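2018-10-17, week 2 handout: buying and looking after reusable instruments

Hello again all. I promised I'd write up the bits I rushed through at the end, so these are my notes more or less as I spoke them. Brenda Bloxham has the spare copies if you lose yours (she's in the office most mornings).

We started with price. Say Vekent offers you a reusable grasper at 300 pounds and Zonov has a single-use one at 15. Easy sum, you'd think! But the reusable one has to be washed, checked, packed and sterilised every time it goes out, and somebody's wages are in that. Last May's group forgot the wages altogether and got a lovely answer that was completely wrong. Put them in your worksheet, please, along with trays, wraps and the odd repair.

Then there's the question of how many you need. If a set takes a whole day to come back from the sterile department and you have two lists that day, one set won't do. I once worked somewhere that bought a single beautiful Pilkington set and then spent a year borrowing from next door.

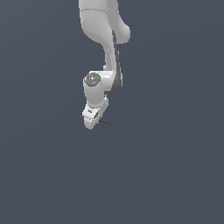 Fig. 1. White robotic arm, computer render, plain grey background.

Now, reading the instructions for use. I know, I know. But the maker has to tell you how to clean the thing, and if your washer can't do what the leaflet says then you shouldn't buy it, however nice the rep is. Look for:

- which detergents are allowed
- whether it comes apart, and how far
- the highest temperature it will stand
- how many cycles it's good for, or how you tell when it's worn out

The Priltex leaflet I passed round gives 40 cycles for the insulated scissors. Who's keeping the tally? Decide that before the order goes in, and write down whose job it is. Insulation damage can be very hard to spot by eye, so ask about electrical testing too.

**For next week:** redo the Vekent and Zonov sum with the wages in, and bring one real leaflet from your own workplace. Any instrument will do. We'll pick up with loan kits and who pays when a piece goes missing, which always gets people going!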